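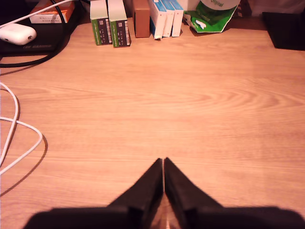
Tisch mit schwarzer Matte, oben links

Von: Úna Corrigan
An: Liste Sprachlehre
Betreff: Re: Auslandssemester und Anrechnung der Übersetzungskurse
Datum: 23. März

Hallo zusammen,

danke für die vielen Rückmeldungen, ich antworte mal gesammelt, sonst verliere ich den Faden (ist mir letztes Mal schon passiert). Erst noch einmal die Frage, um die es ging:

> Liebe Liste,
> bei uns kommen im August 11 Studierende aus dem
> Auslandssemester zurück, und fast alle haben dort einen
> Kurs "Übersetzen I" belegt. Unser Modul heißt aber
> "Sprachmittlung" und hat einen mündlichen Teil. Rechnet
> ihr so etwas voll an, halb oder gar nicht? Und wer
> entscheidet das bei euch, die Lehrenden oder das
> Prüfungsamt?
> Viele Grüße
> Edero

Also, bei uns entscheidet formal das Prüfungsamt, aber die fragen dann doch immer mich! Ich lasse mir den Kursplan und zwei eigene Texte schicken und rechne den schriftlichen Teil voll an. Den mündlichen holen die Leute in einem kurzen Gespräch nach, zwanzig Minuten, eine Zeitungsmeldung hin und eine zurück. Das klappt ganz gut, nur muss man die Termine früh festlegen, am besten noch bevor alle wieder im Land sind.

Was mich mehr beschäftigt, ist das Korpus, nach dem Mosoti gefragt hat. Ja, das gibt es noch, inzwischen sind es 2.737 Sätze aus studentischen Übersetzungen, davon 454 mit Fehlerkommentar. Ich nehme es im zweiten Jahr für die Präpositionen (immer die Präpositionen …) und lasse die Gruppe erst raten, welcher Satz von Lernenden stammt. Da wird es richtig laut im Seminarraum, und ich mag das sehr. Wer reinschauen will, schreibt mir bitte direkt, die Einwilligungen gelten nur für den Unterricht, also bitte nicht weiterreichen.

Zum Lehrbuch: Wir sind bei Oseo geblieben. Die Dialoge sind ein bisschen steif, aber die Grammatikübersicht hinten ist die beste, die ich kenne, und die Erstsemester finden sich darin zurecht. Kapitel 2 überspringe ich jedes Jahr. Hat jemand von euch eine bessere Einheit zum Konjunktiv? Ich tausche gern gegen meine Hörübungen!

Liebe Grüße in die Runde
Úna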